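Trier un gros lot de pièces héritées : par où commencer ?

Entraide, Bricolage et rangement

Ilgın Duman
Membre, 86 messages

Bonjour à tous,

J'ai repris en octobre l'atelier de mon oncle, à Belmont, et avec lui un mur entier de boîtes à biscuits remplies de tout et de rien : vis, ressorts, interrupteurs, bouts de fil, transformateurs de vieux postes de radio. J'adorerais tout garder (c'est sentimental, je l'avoue), mais je voudrais surtout retrouver une pièce quand j'en ai besoin, et pour l'instant je passe mes soirées à fouiller. J'ai commencé un tableau sur l'ordinateur, je me suis arrêtée à la ligne 728 et je n'en étais qu'à la troisième étagère !

Est-ce que vous triez par taille, par usage, par matière ? Et faut-il vraiment tout inventorier ? Merci d'avance pour votre patience, je débute complètement.

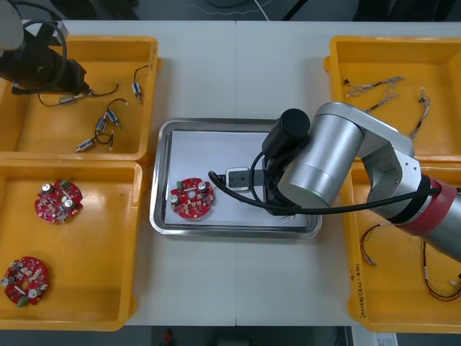
Réponses des membres

Hamish Geddes
Membre, 1,243 messages

Bonjour Ilgın, et bienvenue dans le club des héritiers de boîtes à biscuits ! Mon père m'a laissé les siennes il y a longtemps et je n'en suis pas encore venu à bout, alors ne vous découragez surtout pas.

Laissez tomber le tableau pour le moment. Faites d'abord un tri très grossier, par famille : visserie, électricité, ressorts et petite mécanique, puis un bac « je ne sais pas ». Prenez des bacs bas et ouverts, d'une couleur claire, parce qu'on voit tout de suite ce qu'il y a au fond. Le second tri, par type de pièce, se fait plus tard, famille par famille, avec un bon café et la radio. 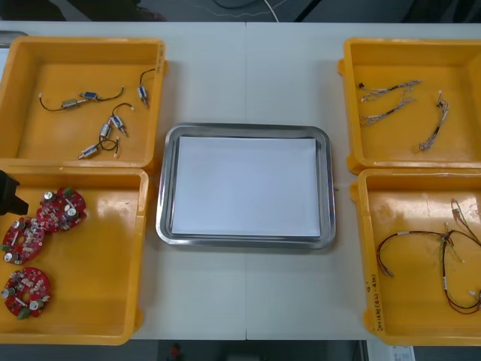

Pour tout ce qui a des fils, un petit lien souple autour de chaque pièce avant de la ranger vous épargnera bien des démêlages. J'ai mis des années à m'y résoudre, et chaque fois que j'ouvrais le tiroir tout venait d'un bloc. Donnez-vous aussi une limite : 30 minutes par soir, ensuite on éteint la lumière. Quant à l'étiquette, écrivez-la au crayon, vous changerez d'avis.

Gillespie Farquharson
Nouveau membre

la benne. sérieusement, garde deux boîtes et jette le reste, tu rachèteras

Gebremedhin Kahsay
Membre

Bonjour Ilgın,

Je ne suis pas tout à fait de l'avis de Gillespie, même si pour les vis rouillées il a raison ! Chez nous, à l'atelier de réparation de Prundale, on garde ce qui répond à une question toute simple : est-ce que je saurais dire à quoi ça sert ? Si oui, au bac. Si non, on met la pièce de côté et on la montre à quelqu'un qui s'y connaît.

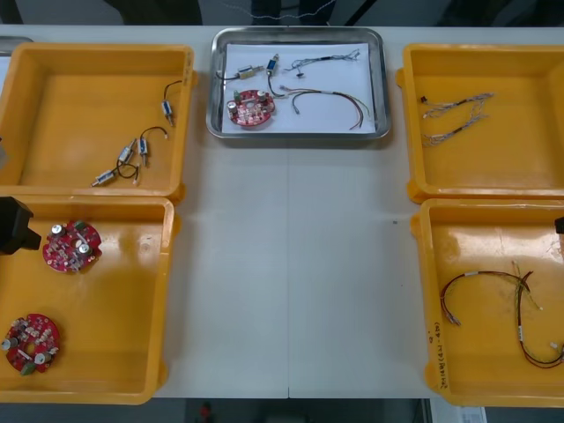
Les vieux transformateurs et les gros condensateurs, je vous conseille de les porter à la déchetterie ou de les faire voir à un électricien, surtout s'ils ont coulé. Pour l'inventaire, je rejoins Hamish : une ligne par bac suffit largement, du genre « interrupteurs, étagère 2 ». Et gardez une ou deux boîtes à biscuits telles quelles, avec leur fouillis, en souvenir de votre oncle. Ça fait plaisir de les ouvrir de temps en temps.

Ilgın Duman
Membre, 86 messages

Merci infiniment à tous les trois (oui, même pour la benne) ! J'abandonne le tableau ce soir et je cherche des bacs. Je reviendrai vous dire où j'en suis quand j'aurai fini la visserie.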